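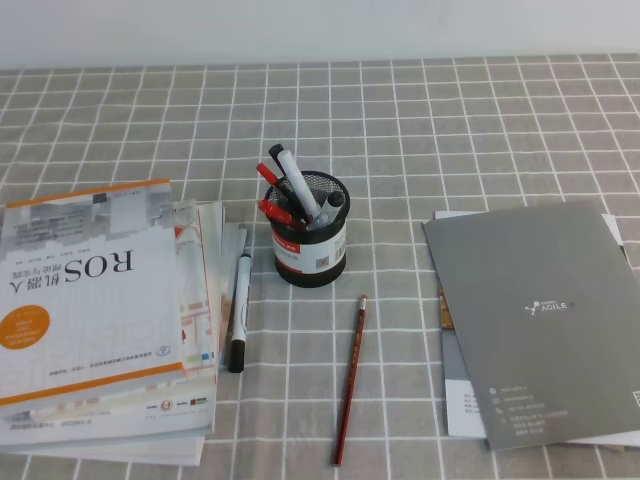
4.2 Kerb weight and cabin noise

Our second question was how much sound damping adds to the weight of a small hatchback. We compared the Evlow and the Nodlow over 40 laps of the Atance test loop, and the results were a delight – the lighter Evlow was quieter at every steady speed.

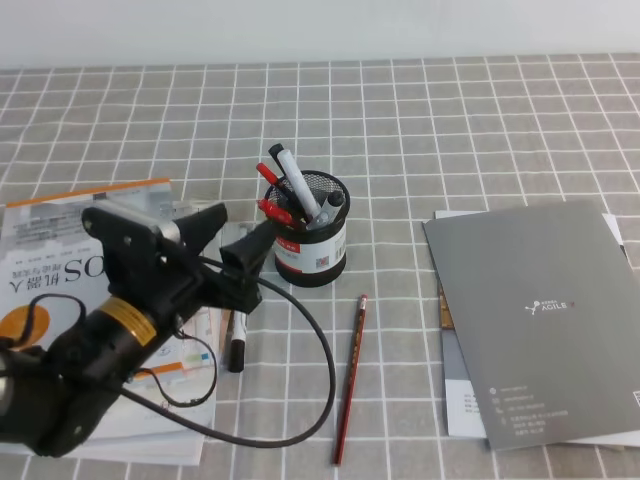
4.3 Tyre choice

Swapping to narrower tyres cut the noise again, most clearly on coarse tarmac (Figure 9).

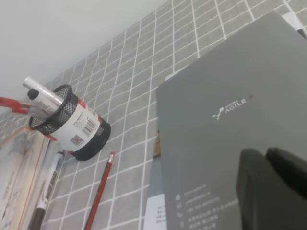 Last modified: Monday, September 17, 2018

Figure 9. Wire-mesh pen holder with a printed label.

We would love to see the February runs repeated on wet roads.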